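Why Does Everything Need a Home?

Have you ever looked for a pen and found three socks and a puzzle piece instead? Small things get lost easily. One good way to stop this is to give each thing a home.

A home is just a place where something always goes back. It can be a box, a tray, a jar or a drawer. A tall box suits long, thin things like pens and rulers. A flat tray suits things that would roll off a desk, such as tape or marbles. 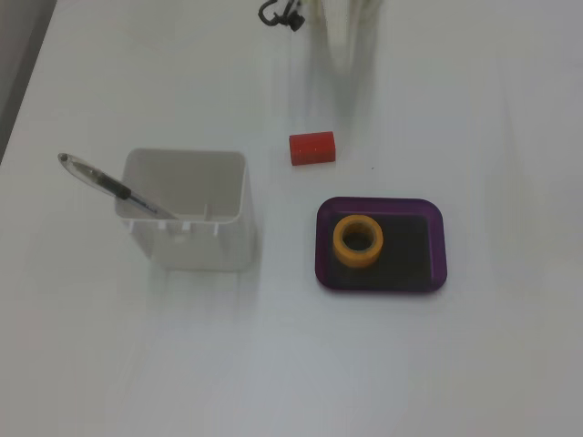
A pen in a white box and a roll of yellow tape on a purple tray. Does the red block have a home yet?

Start with an empty table. Put your things on it and sort them into groups. Things you draw with go together. Things that stick go together – tape, glue and stickers. Then pick a container for each group.

Bigger is not always better. In a very big box, small things sink to the bottom and you have to tip it all out to find them. A box with no lid is easy to use, and you can see what is inside.

Try this: draw a label for each box. If you have a little brother or sister who can't read yet, use a picture.

Words to know
Container: something that holds other things.
Sort: to put things into groups.

Written by Berwyn Watkins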